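Clistunden depot, walking route to work: inspection checklist with comments
Route: Lappalainen housing estate to Brameck gate, on foot
Inspected 9 Apr 2025, outward leg before the early shift, return leg after the late shift
Inspector: Teemu Väisänen

Ratings: A acceptable, M minor defect, R repair before next inspection, X do not use.

Section 1. Estate to main road

1.1 Footway surface: A. Patched at the bus lay-by. Patch is level with the old surface.
1.2 Kerbs and crossing points: M. Dropped kerb at the estate exit holds water. Staff step round it into the carriageway.
1.3 Lighting: A. All columns lit at start of outward leg.
1.4 Hedges: R. Growth on the north side narrows the footway past the substation. Owner of the hedge to be confirmed.

Section 2. Main road verge

2.1 Separation from traffic: X. No footway for 420 metres after the garage. Walkers use the grass verge or the edge line. The verge slopes towards the ditch and is rutted by delivery vehicles.
2.2 Sight lines: M. Eastbound drivers have a late view of walkers at the bend. Walkers facing the traffic have a better view than those with their backs to it.
2.3 Signs: R. Warning sign turned on its post. Reported to the highways office under reference 1006.
2.4 Place to stop and rest: none provided.

Comment on 2.1: the X rating applies in darkness and in poor visibility. In full daylight the item would be rated R. Shift times at Brameck mean that most walkers pass this stretch in darkness on one leg or the other during winter, so the lower rating has not been used.
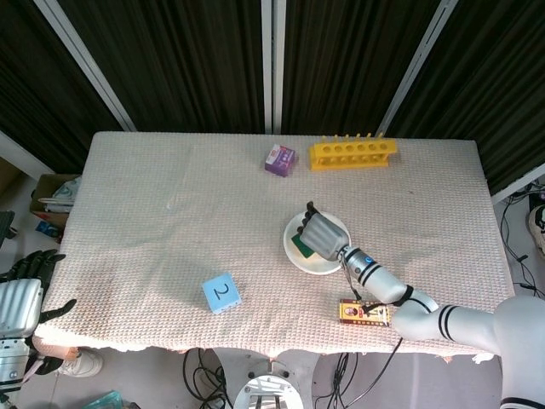 Tuulikki Ruotsalainen replied that she has walked the verge on every working day since she started at the depot and would not rate it X even at night, provided the walker has a lamp and keeps to the right. She asked for the rating to be changed to R and for the Drakero shuttle to be left out of the report, as it does not run before the early shift and people who start then have no use for it.

Rating unchanged. The reply is recorded in full. The shuttle is mentioned in Section 4 only as an existing service.

Section 3. Canal path to gate

3.1 Surface: M. Loose gravel on the ramp. Firm elsewhere.
3.2 Handrail on ramp: R. Lower bracket has worked free. Rail moves under hand load.
3.3 Lighting: R. 3 columns out between the lock and the gate.
3.4 Gate reader: A. Opened on first pass of the card in both directions.
3.5 Shelter at gate: A. Roof sound. Bench fixed.

Section 4. Arrangements for staff on foot

4.1 High-visibility vests available at gatehouse: A. Large sizes low.
4.2 Drying space for coats and boots: M. Heater works. Rack is too short for boots.
4.3 Late arrival rule in bad weather: not checked. No written copy at the gatehouse.
4.4 Drakero shuttle: runs for the late shift only. Stop is on the far side of the main road, with no crossing.

Actions

2.1 Clistunden site office to ask for a costed footway. Until then, notice at gatehouse advising lamp and vest.
1.4 and 2.3 Chase by end of April.
3.2 Tape off the lower rail until the bracket is refixed.
3.3 Column numbers passed to the canal office.
4.3 Site office to supply the written rule.

Items rated A need no further entry until the next full walk.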